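Collaborative paintings: who gets the credit, and does it hold up?
Painting and Mixed Media > General talk
Monday, March 2, 2026

halfprimed
Went to see the two-person show at Keston over the weekend, the one with the big panels signed by both Hugo Peñalver and Sadia Kiani. The wall text says the two of them work "as a single hand." I stood in front of the largest one for a good while and I don't buy it. The left side is thin washes, scraped back. The right side is thick, busy and fussy. To me it looks like two people who split a panel down the middle and then glazed over the join.

I like both of them on their own. I've followed Kiani since the Prakosberg drawings. What bugs me is being told what to see before I've seen it. Has anyone here made work with another painter, and did it ever feel like one hand to you?

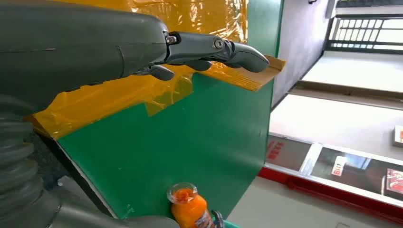
Asif Jatoi
I've done it twice and no, it never did. You know exactly which marks are yours ten years later. The "single hand" line comes from whoever writes the press sheet, and galleries love it because it gives them one story to sell.

That said, I saw the same show and I think you're being hard on the big panel. The join is the interesting part. They let it show.

halfprimed
If they let it show, why does the text say it isn't there?

Asif Jatoi
Because painters don't write the text. Ignore it.

oilcan_dee
Easy to say ignore it when it's printed in letters the size of my fist next to the door. And somebody approved it. I've had wall text sent to me for a yes or no every single time I've shown.

Also, can we talk about the prices? $343 for a small print of a panel that neither of them touched after it was photographed. Edition of 500. At that number it's a poster.

Arsalan Warraich
I bought one, so I'm biased, but I knew what I was getting. The paper is good. I agree an edition of 500 is silly, and 300 would still have been a lot.

On the main question, I think people get hung up on the romantic version of this. Two people in a room, trading brushes, reading each other's minds. Most pairs I've met mail the thing back and forth or take turns on different days. One lays the ground, the other draws on top, then they argue. Nothing wrong with that, but it makes "dialogue" a strange word for it.

oilcan_dee
"Dialogue" should be banned from every gallery for a year. "Explores" too.

mv_linocut
I'll defend them a bit. I heard Kiani speak at the Ansari open studios last August and she was pretty plain about it. She said Peñalver starts everything, she hates most of what he starts, and she paints out the parts she can't live with. Somebody asked if he minded and she said he minded a lot. I thought that was the best account of working together I'd ever heard, and none of it made it to Keston.

halfprimed
See, I would have gone in with a completely different eye if that had been on the wall. Painting out what you can't live with, I can look for that. "A single hand" gives me nothing to look for.

Did she say anything about the Trirau series? Those are the ones I could almost believe.

mv_linocut
Only that they were done fast and that she thinks they're the weakest. I disagree with her, for what it's worth.
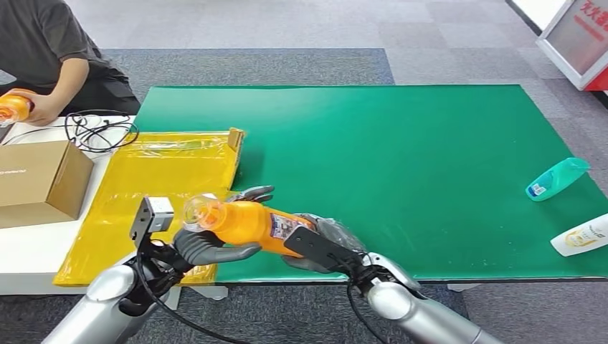 Related thread: Does wall text change how you look?

Adeel Zaidi
Moving over from the other thread since it was drifting. I teach an evening class and I've started telling people to go around a show once without reading a word, then go around again with the sheet. Most of them resent it. They feel they've paid to be told.

oilcan_dee
I've tried that and I cheat by the third picture.

Asif Jatoi
I don't think text changes much for people who look at paintings a lot. It's for everyone else, and I'd rather they had something than walked out.

halfprimed
I look at paintings a lot and I came home annoyed about three words on a wall, so I'm not sure that holds.

Adeel Zaidi
Go back without reading it and tell us if the big panel is any better. I think it's up for another two weeks.

halfprimed
I might. I'm not expecting much from the right side.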